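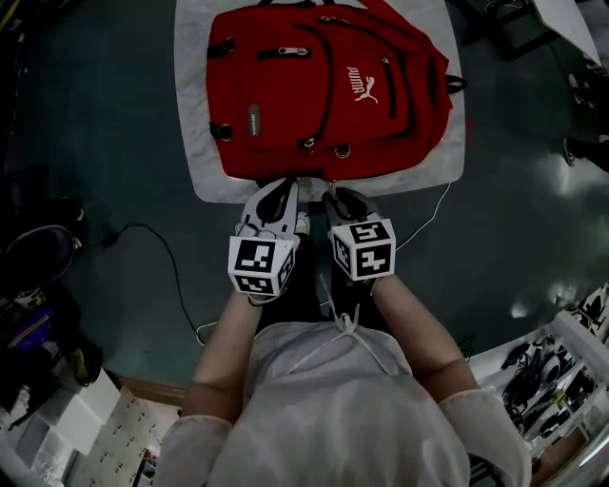 Jekard's returns site is on the edge of Clakdale, in a unit that used to store garden furniture. Eleven of us from the Clastenmont trade group went out there in April. We were met at 9 in the morning, given shoe covers and shown the handling floor first.

The site takes back bags, luggage and sports gear for online stores. Every item has to be opened, checked, closed and sorted. Until last year it was all done by hand at benches, by a staff of 53. The headcount is the same now, but the work has been split up. Four robot cells take the plain items, and people take whatever the cells reject.

The part I had come for was the training room. Staff there do ordinary handling jobs with hand-held grippers, and the recordings go to Hegedűs, the company that supplies the cells. A backpack is harder than I would have guessed. Straps catch, zippers run in different directions, and soft fabric moves when you pull on it. One of the trainers told us her first week left her wrists sore, and that she had to learn to work slower than she did at the bench. A shift in the room is limited to 90 minutes, then it's back to other duties.

Pay for training work is one grade above bench pay. Not everyone wants it. Two people we talked to at lunch had tried it and gone back, mostly for the company at the benches. Another said she liked the quiet. The question of what happens once the recordings are finished came up twice, and the manager said there was no end date yet. I would have liked a fuller answer.

The cells handled 169 items on the morning shift we saw. The bench crew did far more. Noise was lower than I expected, except near the baler.

Parking is behind the building. The next visit is to the Jekard packing site, and sign-up is through the usual list.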